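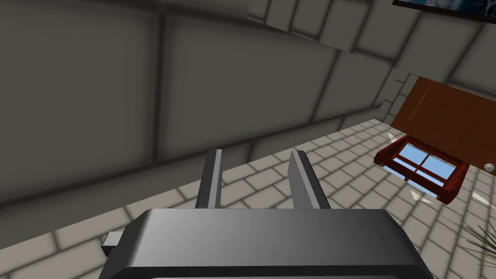
*Simulated room, view over the gripper: open fingers, tiled floor, cabinet at the right.*

**New rules for simulation runs at Wovmont**

From 2025-12-17 all teams who train or test a robot arm in simulation follow the same written rules. Until now Plalard and Indance each had their own habits, and when we compared results in August it was difficult to say if two numbers meant the same thing. The rules are short, and we ask everybody to read them before the next booking on the Inga server.

The most important points:

- Every run starts with the fingers open and nothing between them. The start position is saved together with the result.
- A task is tested in at least 12 rooms. Furniture, wall and floor surfaces and light must change between rooms, and 7 of the rooms must never have been used for training.
- Each task gets 60 attempts. Attempts which stop by a software error are reported separately and are not removed.
- A task with a success rate under 70 percent does not go to the real arm. Exceptions need a written request to the safety group.
- Images from simulation are always marked as simulation, also in slides and in internal mail.

The camera rule made the longest discussion. Some colleagues wanted to keep the camera level, so that the images are easier for people to read. We decided that the camera stays fixed to the wrist and turns with it – a strongly tilted view of the room is allowed and must not be corrected afterwards. The real camera will turn in the same way.

Old results do not have to be repeated. If you quote them in a new report, please write "before common rules" next to the number.

The full text is in the shared folder of the safety group, and there is also a one-page form for the run log. Comments are welcome until the next revision, which we plan for August.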